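Bench Tips: Getting a Cutlery Sorter to Behave

Rhodri Voyle here, with this month's batch from the Jatbridge workshop. Sorting plastic forks and spoons into baskets sounds like the dullest job in the kitchen, and I have had more fun with it than with anything else on the bench this year! Most of these tips are for the software side, so keep a laptop handy.

Teach the basket first. A basket stays put, a fork doesn't. Find the basket rims once at startup, save them as two plain rectangles, and only look again if somebody bumps the table. Our planner, Bellis, got a lot calmer once we stopped asking it where the baskets were on every single cycle.

Watch out for see-through plastic. Depth readings through a clear wall are a mess (ours put the floor of the basket somewhere under the table). Use the color image to find the rim, type in the basket height by hand, and move on.

Mask out shiny varnish. A white spoon on a bright patch of glare is hard going for any detector. Try lowering the exposure before you go collecting more training pictures. We had 1553 labeled ones and still missed spoons until Lertchai Thongdee turned the exposure down one Wednesday. Five minutes' work! 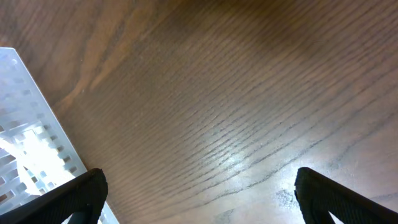
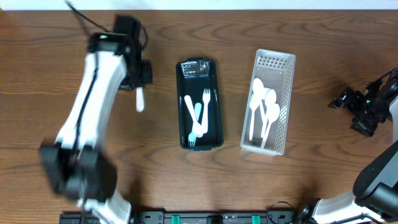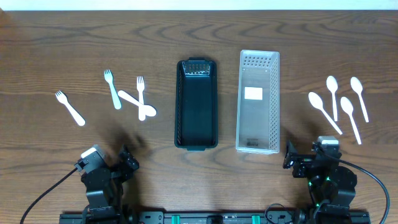

Robot arms, two baskets, and plenty of plastic cutlery.

Pick crossed pieces from the top. If two outlines overlap, have the planner work out which one is uppermost and take that first, then look again before choosing the next. It costs an extra snapshot and saves a lot of flicked forks.

Give each arm its own half. Draw a line down the middle of the table in software and let only one arm over it at a time. A simple lock does the job. You can get clever later, but I'd run it this way for a good long while because it's so easy to debug.

Slow down near the rim. I cap the speed at some 80 millimeters a second for the last stretch and let it rip everywhere else.

Save the joint log with the pictures, same clock, same folder. I kept them apart for 6 weeks and I'm still matching them up.

Next month: labeling spoons without losing your weekend. Send me your own tricks before then, especially for ladles.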